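Werkstattbuch, Dienstag, Mai

Leinölfirnis, Ansatz 7: endlich! Die Eichenprobe ist nach 46 Stunden durchgetrocknet, kein Kleben mehr, und die Maserung leuchtet richtig. Oksana hat gleich mit dem Daumen geprüft und gegrinst. Verbrauch fast 89 g, das nächste Mal dünner auftragen. 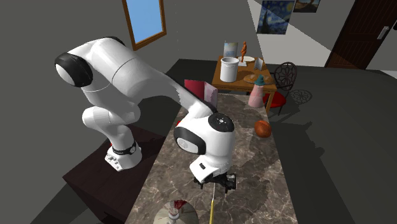
Beim Beizton bin ich jetzt für die dunkle Reihe, Biren hell wirkt mir zu gelb. Dunkelbraunes Holz wie bei dem Tisch neben der langen Marmorplatte, so eine Kombination wäre toll für Hastow! Ebuka fragen, ob er noch Steinmuster hat.

Letzte Einträge
Schellack, zweiter Versuch
Wachs von Jornetti
Ziehklingen schärfen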